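Where Does the Whisk Live? A Study of Utensil Storage in a Shared Kitchen

Larasati Ismail
Design and Everyday Life, second-year project report
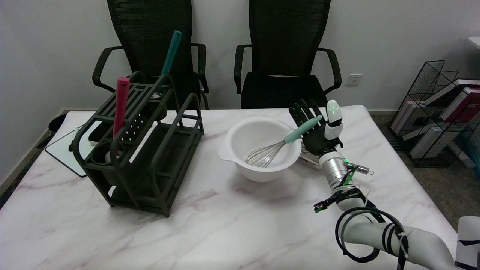 1. Why utensils

My first proposal for this module was a redesign of the whole kitchen at Skirkavmont, the student house where I live with five other people. My tutor wrote "smaller, please" in the margin. The second proposal was a redesign of the drawers. "Smaller" again. The third was about where we put the spoons, and it came back with a tick, so that is the level of ambition the reader should expect from here on.

The question is a real one, though. In the November house survey (six replies out of six, a response rate I doubt I will ever see again) everybody said they had bought a utensil they already owned because they couldn't find the first one. We had four potato peelers. Two of them were at the back of the tea towel drawer, where I suppose they had gone for the quiet.

I set out to find out whether an open caddy on the worktop would do better than the deep drawer we had been using, and whether people who claim to be tidy put things back any more often than people who make no such claim.

2. What other people have done

Not a great deal, if you leave out the shops. There is plenty of writing on kitchen layout, most of it about the distance between the sink, the cooker and the fridge, and most of it assuming one cook who is in charge. A shared kitchen has no one in charge. It has a rota, which is a different thing.

The nearest study I could find was an earlier report from our own department, on mugs. Its main finding was that mugs migrate to bedrooms. I have borrowed its method of the tally sheet taped inside a cupboard door and I am grateful for it, although I would advise the next person to tape the pen up as well.

3. Materials

The caddy is a dark olive green, so dark that two housemates called it black in their feedback forms and one argued the point. It is made of open plastic bars with slatted sides, and it has round holders for the upright things and an open tray lower down for whatever doesn't want to stand. I chose it because you can see through it. My theory was that a utensil you can see is a utensil you don't buy again.

The test utensils were picked for their handles. One is magenta-red, one is teal, and the whisk, a balloon whisk with steel loops, is a pale mint green. I wanted colours that could be named in a shout from the next room. "The teal one" worked well. "The mint one" was less successful, as three people in the house do not recognise mint as a colour and simply said "the whisk", there being only one.

The bowl is white plastic with a wide rim, and came out of the cupboard we already had. Everything was set out on the marble-topped table, which has pinkish-purple veins in it and is much the nicest thing in the room.

4. Method

The study had two stages. In the first, utensils lived in the deep drawer as usual. In the second, they lived in the caddy. In both stages anybody who took out one of the test utensils made a mark on the sheet, and made another when it went home. I checked the sheet against the kitchen each evening at nine, after the last of the cooking.

I kept a record of every time a utensil was taken out, whoever used it and for whatever purpose. (One entry under "purpose" reads "drumming". I let it stand.)

At the end of the second stage I also asked each housemate to fetch the whisk while I timed them on my phone. They all knew this was coming, and one had clearly practised.

5. Results

There were 853 recorded outings across the two stages. I had expected far fewer and am now slightly worried about how much we eat.

In the drawer stage, 396 outings were recorded, and 195 of those ended with the utensil back in the drawer by nine in the evening. That is a little under half. The others were spread over the draining rack, the sink, the table and, for one spatula, the bathroom windowsill. I asked about that and was told it was a long story, then was not told the story.

The caddy stage had the remaining 457 outings. Returns were better, but I can't give a proper figure because the sheet got splashed and a whole column became a blue cloud. I have left this stage out of the totals for returns. My impression, for what it's worth, is that the caddy won, and five of my housemates agree. The sixth says he preferred the drawer because he could close it.

The whisk deserves its own paragraph. It came home less than anything else, and when it was missing it was nearly always in a bowl. People mix something, lean the whisk in the bowl with its handle over the rim, and walk off. In their minds they are still using it. One housemate told me, with the bowl in question on the draining rack behind her, that she was "in the middle of pancakes". It was past eleven at night.

6. Discussion

I started out thinking that storage was a matter of where things go. I now think a lot of it depends on when people decide they have finished. A spoon is finished with when you put it down. A whisk seems to stay in use as long as the bowl is there, and the bowl stays there until somebody else wants the table.

The self-declared tidy people (there were two, and I was one of them) did slightly worse than the rest in the drawer stage. I have checked this several times in the hope of an error.

The colours helped more than the caddy did, I suspect. Several forms mentioned that it was easy to spot the red handle from the door. Nobody mentioned the slats, which I had written two pages about in my planning notes.

7. Problems with the study

Six people is a small sample, and they all live with the researcher, who was standing in the kitchen with a clipboard. Behaviour improved noticeably whenever I came in. The stages were not the same length either, as the first was interrupted by a blocked sink. The splash has already been mentioned and I would rather not go over it again.

I had also planned to repeat the whole thing at Paucar, the house across the road, but their kitchen turned out to have one drawer and one knife.

8. Recommendations

Keep the caddy on the table, with the longer side facing whoever is mixing.
Put no more than a handful of things in it. Once it is crammed, the back row might as well be in a drawer.
Buy bright handles, in colours everyone has heard of.
Wash the whisk with the bowl, as one job.
Laminate the tally sheet.

The caddy is staying after the project ends. We have given away three of the peelers, and the fourth is missing.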